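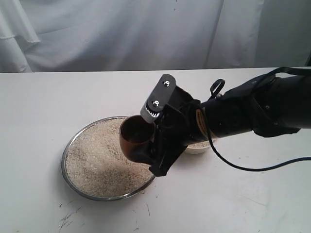
Home | Programs | Grants | Reports | Contact

Print this page | E-mail this page

Foselley Secondary School Robotics Club
Progress report to the Mutulico Fund, second term of funding
Prepared by Chidubem Tijani, staff adviser

Dear Rosine,

You asked for something shorter than last term's report and with fewer adjectives. I have tried on both counts.

The club has 15 members, up from nine when you first heard from us. Évan Moulin and Jussara Magalhães remain co-captains, an arrangement they reached after a tied vote and have defended ever since by disagreeing on everything except the colour of the club hoodie. We meet after the last bell in the old textiles room and are supposed to be out by 5:30. The cleaning staff have views on how well we manage that, and the views are fair.

What we said we would do

The application promised four things by the end of this term: a working arm on a table, a set of recorded demonstrations of a scooping task, a first trained policy that could attempt the task by itself, and an entry in the Trimport regional schools challenge. We have the first two, a version of the third that I will describe with some care, and a completed entry form for the fourth.

The arm

The arm was up and moving by the second week. It then spent most of the third week not moving, owing to a power supply that had been labelled by a previous generation of students and labelled wrong. Vasilică Toma traced the fault with a multimeter and a good deal of muttering in two languages. He has since relabelled every power supply in the room, including the one for the kettle.

Calibration takes longer than we budgeted for. The students zero each joint at the start of a session, run it through a short set of poses and compare the result with the poses from the time before. When we skipped this in October to save ten minutes, we lost an afternoon of recordings in which the arm believed its elbow was somewhere it was not. The ten minutes are now on the checklist in red marker.

Cable management is ongoing. I wrote the same sentence last term and expect to write it again.

The task

For those on your board who did not see the application: the challenge asks each team to choose a kitchen job that a person does without thinking and have an arm do it. The team from Lefèvre chose folding a tea towel, and I wish them well. Ours chose scooping rice with a small cup and tipping it into another bowl. Évan argued for it on the grounds that rice is cheap. Jussara argued against it on the grounds that rice goes everywhere. Both have been proven right.

Scooping looked like the easy half when we drew it on the whiteboard. The cup has to go in at an angle, travel a bit, and come up level, and if it goes in too steeply it simply digs a hole and sits there. Students who have been eating rice all their lives had never had to say how deep the spoon goes. There was a very good session in which six of them stood around a bowl scooping by hand in slow motion and arguing about wrists. I would put that hour up against anything in the official science curriculum, though I would rather you did not quote me to the science department.
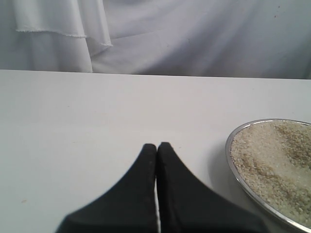
Pouring has its own troubles. The arm has no idea how full the cup is, so it pours a full cup and a nearly empty one with the same solemn patience. We talked about adding a scale under the receiving bowl and decided to leave it for next year, partly for cost and partly so that there would be a next year.

Recording demonstrations

Each demonstration is one student guiding the arm through the whole job while the cameras and the joint positions are logged. We set a target of 1,000 for the term. We have 874. A further 126 would have got us there, and the students are aware of how that looks. The shortfall comes down to the lost afternoon mentioned above, the two-week exam break, and a fire drill that caught us mid-pour.

We keep a demonstration if the cup leaves the bowl with rice in it and the rice ends up where it should. Failures are saved in a separate folder. Vasilică thinks they will be useful later for teaching the arm to recover, and he may well be right, but the folder is also extremely popular viewing at lunch.

A few things we learned about recording that were not in any guide we read:

Two students operating in turn is better than one operating all afternoon. Habits creep in. One of our Grade 10s developed a little flourish at the end of each pour, and the first trained policy picked it up faithfully.

Lighting matters more than we thought. The winter sun comes straight through the west windows after four and everything recorded in it looks as if it happened in another building. We keep the blinds down now.

Sweeping has to be somebody's job by name. When it belonged to everyone, it belonged to me.

The trained policy

I promised to describe this with care. The policy was trained in December on the recordings we had at that point, using a borrowed graphics card and Jussara's laptop. We then gave it 26 attempts with the bowls in the usual places. It completed the full job in 15 of them. The students had agreed beforehand what would count as complete, after a debate that nearly outlasted the training run: most of the scoop delivered, cup still held, nothing knocked over.

The other 11 were mixed. In a few the cup went down beside the rice and scooped air with great confidence. In most of the remainder it scooped well enough and then hesitated over the second bowl until someone lost their nerve and pressed stop. We have since made a rule that only the person holding the stop button gets to lose their nerve.

When we shifted the receiving bowl by a hand's width, results fell off badly. We did not run enough of those attempts to give you a figure I would stand behind, so I am not giving you one. The recordings were made with the bowls in nearly the same spots every time, and the arm learned precisely that. Évan has drawn up a plan for moving the bowls between recordings. It involves dice. I have approved the dice.

Money

Spending is within the grant. The largest item was the replacement gripper parts, followed by storage drives, which we underestimated because nobody in the room (I include myself) had multiplied the size of one recording by the number of recordings. The rice line is small, and the receipts are attached in the envelope with the others. I would ask the board to note that we bought the plain store-brand kind after one student's proposal for basmati was defeated.

We would like your permission to move the unspent part of the travel line into spare servos. The Trimport round is close enough for the school van, and the van driver is me, so the travel line was generous to begin with.

What the students are getting out of it

Your form has a box for this and I always find it hard to fill in. Attendance has been steady outside exams. Four members had never written a line of code in September and now maintain the script that sorts good recordings from bad ones, with all the territorial pride of people who have broken it twice and fixed it twice. Two others have found out they don't much care for programming but like building things, and they have taken over the mounts and brackets. One told me she had joined for the snacks. She is now our most careful operator and has not, to be fair, given up the snacks.

I am less pleased with our written records. The logbook is thorough up to the middle of November and then turns into a series of initials and check marks. Jussara has rebuilt some of it from file times. We have moved to a one-page form for each session, and no one goes home until it is filled in, which has done wonders for brevity.

Plans for next term

Finish the remaining demonstrations, then record a fresh set with the bowls moved about according to the dice.

Retrain, and test with the bowls both in their usual spots and out of them. This time we will run enough attempts of the second sort to report properly.

Practise the full routine against a clock. The challenge allows each team a fixed slot, and our set-up currently eats a good part of it.

Show the project to the Grade 8 classes, with a dustpan.

There is one risk I should flag. The textiles room may be needed for a split class after the break. The office has offered us half of the music storage room, where there is space for the table if the tubas go elsewhere. I am in talks with the music teacher. They are going slowly, and the tubas have seniority. If we do have to move, allow us two weeks to set up and calibrate again, and expect the recording numbers to dip to match.

You would be very welcome at a session. The best time is 4:15, after calibration and before the tidying up. Please sign in at the office first and wear shoes with some grip.

With thanks from all of us,

Chidubem Tijani
Staff adviser, Robotics Club

Contact the club | Copyright Foselley Secondary School | Back to top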